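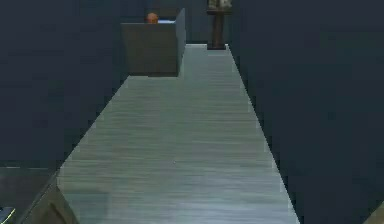 Oats every morning and cholesterol - is it worth it?

Started by marrowfat_j, July 21, 2025

marrowfat_j
Had my bloods back and the nurse said my cholesterol was a bit up, nothing that needs tablets yet. She told me to eat more fibre and come back in August. I've gone over to porridge every day, made with water, and a tin of beans or lentils at some point. Before that it was white toast and not much else until lunch.
Has anyone brought theirs down with food alone? And does it matter which oats? The Skatby jumbo ones are 829 g a bag and cost more than the plain supermarket ones.

tillygreen
Oats are oats. Jumbo ones take longer to cook and keep you full a bit longer, that's all I've noticed. Buy the cheap ones.
Mine came down but I also stopped having butter on everything, so I can't tell you which did it.

Hobday
I'd say the butter. People add porridge and carry on with the cheese and pastry, then wonder why nothing moves. The saturated fat is the bigger part of it for most of us.

marrowfat_j
I don't eat much pastry. Cheese, yes.

quernstone
Disagree with Hobday a bit. Both count. The fibre in oats and barley does lower it, you just need enough and you need it daily. One small bowl might not be enough on its own. Pearl barley in soup is an easy way to get more. I do a 500 g bag over a fortnight, with carrots and whatever is left in the fridge.

Hobday
I didn't say fibre does nothing. I said it's the smaller part.

quernstone
"Carry on with the cheese and wonder why nothing moves" reads like you did.

LBetancur
Lizeth Betancur here, I run the cookery evenings at Girkusley. We do a bean and barley stew that might suit. Soak the barley overnight, fry an onion and two sticks of celery in rapeseed oil, add the barley, a tin of haricot beans, a tin of tomatoes and enough stock to cover. Simmer until the barley is soft. It freezes well. Go slowly if you aren't used to this much fibre, and drink more water.

tillygreen
Seconding the go slowly part. I went from nothing to beans twice a day and had a miserable week.

pannier_dave
Anyone tried the Prunska drinks with the plant sterols in? My sister swears by them. 10 little bottles in a pack.

Hobday
They can help but you have to keep having them every day, with a meal, and it adds up over a year. I'd sort the meals out first. Ask the pharmacist if you take anything already.

marrowfat_j
I'll leave the drinks for now. Barley stew is on the list. Is rye bread any good in place of the white? The Lindqvist one is nice but it's 399 calories for what they call two portions, and I can eat that standing up.

quernstone
Wholegrain rye is fine. Look at the fibre per 100 g on the back - some of the dark loaves are mostly wheat flour with colouring.

tillygreen
Slice it and freeze it, then take out what you want for the day. Works for me.

marrowfat_j
Will do. I'll post the new numbers once I've had the second test.

Hobday
Cut the cheese down as well.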